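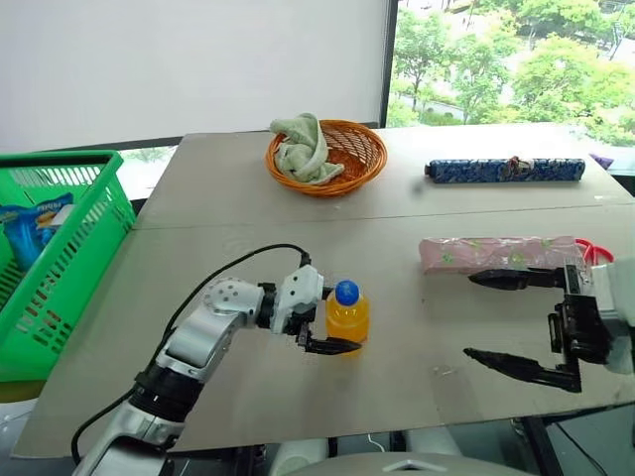
Kristýna Hrnčiar wanted to know why anyone would pay for the Umgate kit when the arms can be had on their own and the tuning done by a patient graduate student. We put the question to the vendor, Morrison, and got back a brochure.

4.2 Grasping mixed household goods

The kit is sold as ready for "everyday objects," a phrase the manual never defines. We took it to mean bottles, bags, wrapped snacks and whatever else would fit in a shopping basket. Over 1,494 attempts the default grip settings failed 185 times. Most of the failures involved glossy wrappers, a material the vendor may not have met. Setup took about 2 hours, against the 8 minutes claimed on the box.

Tapered packages were graded separately, as the Hutel baseline handles them poorly and the Borel one will not try. 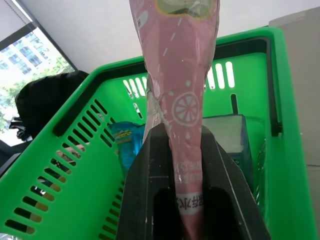

Figure 1. Wrist view of the gripper holding a tapered pink package over the green basket.

Force limits were left at factory values throughout. Gijs Jacobs reran the wrapper trials in March with a lower closing speed, and those results are in Section 4.3, along with the vendor's second brochure.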